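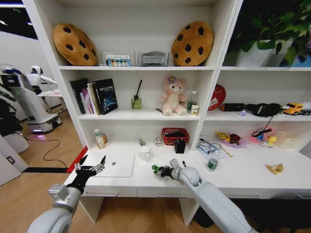
Zedora 5 or Tinau 12 — which one to keep?

canarbird
27 Sep 2023
Have both on my desk till the return window closes. Zedora has the nicer screen, Tinau lasts way longer. Same price after trade in. Cant decide. Mostly maps, podcasts, some pics of the dog.

mvillalba80
Tinau. Easy. Mine still shows 97 percent battery health and I got it last December.

offpeak
Disagree. Tinau speaker is awful, podcasts sound like a tin can. Keep the Zedora, buy a power bank.

mvillalba80
Who listens on the speaker??

offpeak
Me. In the kitchen. Every day.

tubbs_r
Does the Zedora still stop charging at 80 by default? Drove me nuts, sent mine back over it.

canarbird
You can turn it off now, under battery, then limits. Took me a while to find teh menu.

offpeak
Leave it on imo.

canarbird
Leaning Tinau. Will try the speaker in the kitchen tonight — good point on that one.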